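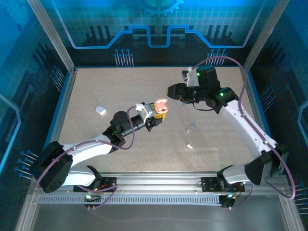
Two arms over a speckled work surface, small pink object held in the left gripper

Tefera phone stuck at slow charge on the Sivance 40 W adapter

Posted in Clarau Community Help > Phones > Battery and charging

Wenche Moen

I have a Tefera phone bought new last year and a Sivance 40 W USB-C wall adapter bought separately. From the start the phone showed "Rapid charging" on the lock screen within a few seconds of being plugged in. Since January it shows only "Charging" and takes most of the night to fill.

What I have measured so far, with an inline USB-C meter between the adapter and the cable:

Phone on Sivance adapter: 5 V, never more than 2 A. The voltage does not step up at any point.
Laptop on the same adapter, with the laptop's own cable: 9 V, current normal for that laptop.
Phone on the small adapter from my old phone: 5 V, same slow rate.

A battery app logs 1,768 mAh going in during the first hour from nearly empty, screen off, airplane mode on. The phone's own battery page reports 105 cycles and the health line says "Good."

Already tried: restart, safe mode, clearing the cache partition, removing the case, cleaning the port with a wooden toothpick. There was some lint and the plug now seats fully. The behavior is the same at room temperature and in a cool room, so I don't think it is thermal throttling. The rapid charging switch in settings is on.

The cable is a replacement. The first one was left on a train in the holidays and I bought another at an electronics shop in Grosthorpe. It is marked only "3A" on the bag. I can't say for certain that the problem started with the cable, but the timing is close. My understanding was that a USB-C cable is a USB-C cable provided it isn't damaged, and 3 A is more than the 2 A the phone is drawing.

Is this the cable, the phone's charging chip, or the January system update, which was installed in the same week?

Edit: the adapter label reads 5 V / 3 A, 9 V / 3 A, and then a line "PPS 3.3-11 V / 4 A." I don't know which of these the phone is supposed to use.

dorsal_pin

It's the update. Mine got slower too after an update, different brand though. Back everything up, do a factory reset, and don't restore from the backup, set it up clean. Worked for me, or at least it was better afterward. Also check if battery saver is on, some phones charge slower with it on.

If that doesn't work the battery is probably worn out.

Wenche Moen, in reply

Battery saver is off. I would like to leave a reset until last. I don't think the battery can be called worn at 105 cycles.

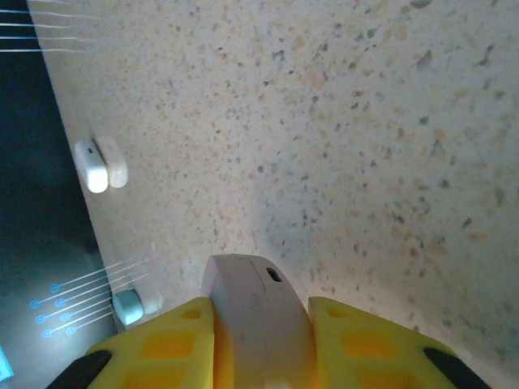 Yellow gripper fingers closed on a rounded white object

halfduplex

Don't reset it yet. Your meter readings narrow this down a good deal, and a reset would cost you an evening for a low chance of a result.

1. What the phone is asking for

The full rate on that Tefera uses PPS, the programmable part of USB Power Delivery. The phone requests a voltage in small steps and keeps adjusting it through the charge. If PPS is unavailable the phone should fall back to fixed 9 V, and if PD negotiation fails altogether it stays at 5 V. You are in the last case. The adapter still gives the laptop 9 V, so the adapter's PD side is working.

The battery itself is a poor suspect. A worn or hot battery makes the phone ask for less current, and it does so after negotiation. You would normally see a short step up in voltage when you plug in and then a drop. You see no step at all.

2. What the cable does

The claim that any undamaged USB-C cable will do is only partly right. PD messages travel on a separate conductor called CC. Power at 5 V can get through a cable whose CC wiring is poor, with the phone seeing enough to know a charger is there and not enough to hold a conversation with it. Cheap cables fail this way, and so do cables that have been bent hard at the plug.

There is a second, separate limit. Anything over 3 A requires a cable with an e-marker chip in the plug. Your adapter will only offer the 4 A PPS line if it reads an e-marker, so a 3 A cable could not give you the full 40 W even if it were perfect. It should still give you 9 V. That it doesn't tells me there is probably a fault in addition to the rating.

The 2 A you measured says nothing about the cable's capacity. It is the phone's own ceiling when it has no PD contract.

3. Test order

a. Phone, Sivance adapter, laptop cable. This is the one combination missing from your list and it is the one that matters. Let the battery drop below half first. Most phones won't take the high rate near full and you would get a false negative.

b. Same again with the plug turned over at the phone end. There are two CC contacts in the port, one for each orientation. If one orientation gives 9 V or better and the other gives 5 V, the port has a dirty or damaged contact and the cable is fine.

c. Same with the plug turned over at the adapter end.

d. Take the meter out and look at the lock screen message. Some inline meters don't pass CC cleanly. Yours worked with the laptop, so this is a formality.

If (a) gives you a higher voltage, buy a cable marked 5 A or 100 W or higher and stop there. If (a) through (d) all stay at 5 V, borrow a different PD adapter before blaming the phone.

4. On the app figure

1,768 mAh in an hour is what I would expect from a 5 V, 2 A supply once conversion loss and cable drop are taken off. It agrees with the meter and gives no additional information. Those apps read the fuel gauge chip, and gauges vary, so I would use the app for comparing one charge with another on the same phone and for nothing else.

Also, please don't put contact cleaner in the port with the phone switched on. Someone suggests it in every one of these threads.

Wenche Moen, in reply

Results, battery at a third when I started:

Laptop cable, meter in line: steps to 9 V within two seconds, then settles at a varying value just under that and moves in small increments. Lock screen shows "Rapid charging." Same in both orientations at the phone and at the adapter.

Grosthorpe cable, plug turned over at the phone end: 5 V. Turned over at the adapter end: 5 V. Without the meter: "Charging" only.

So the port is cleared and the update is too. I had never tried the laptop cable because it is short and lives behind a desk. A 100 W one is ordered and should arrive Saturday.

halfduplex

The small increments are PPS at work. The short cable is presumably e-marked, as most laptop ones are. Cut the plug off the other one or label it, otherwise it will go in a drawer and come back.

kestrel_row

Adding one thing for anyone who finds this by search. On the Tefera there is a charging log under Settings > About > Status > Power. It lists the last contract as "Default," "PD fixed" or "PD PPS." Default means what Wenche had. No meter needed. It isn't refreshed until you unplug, so plug in, wait a minute, unplug, then read it. On older system versions the page is missing and I don't know of another way to get at it.

Also the new cable may be noticeably thicker and stiffer than the old one. If you use the phone in bed that is hard on the port, and I keep a thin cable for that and accept the slow rate.

Wenche Moen, in reply

Found the page. It says "PD PPS" with the laptop cable and "Default" with the other. Marking as solved.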